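Baseo shows a phone that charges from both ends

17 Feb 2025

The phone maker Baseo has presented a new handset with two charging ports, one at the bottom and one at the top. The model is called Plaltel, and the company says it will reach the shops in October.

Two ports on one phone is not a completely new idea, but it was mostly seen on large gaming models. Baseo wants to bring it to an ordinary phone of normal size. According to the company, both ports can be used at the same moment, and in this way the battery goes from empty to 80 per cent in 70 minutes with two common chargers. The company did not say how long it takes with only one.

The second port has also another purpose. It is possible to connect headphones at the top while the phone is charging at the bottom, something many users have missed after the round headphone jack disappeared. In the settings the owner can choose which port has priority, or turn one of them off completely.
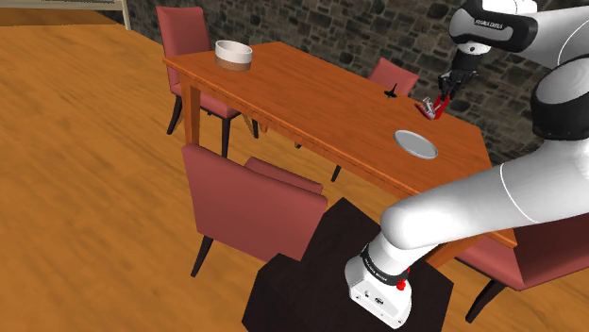
The battery itself is made by Dronell, which already supplied the cells for the previous Baseo model. It is divided in two parts, and each part is connected to its own port. The company explains that the heat is spread better over the body of the phone with this arrangement. We could not test this claim, because the units at the presentation were locked in demo mode.

The screen and the camera are the same as last year. The colour choice is grey, dark green and white. The back cover has been redesigned by the studio Şimşekoğlu and can be removed with 6 small screws, so that a repair shop can replace either half of the battery separately. Spare parts will be sold for 10 years, if the company keeps its promise.

Baseo has not announced a price. A representative at the stand said only that it will be "near the price of the present model". The box will include one cable and no charger. Orders will open first on the company's own website, and the list of countries will be published later.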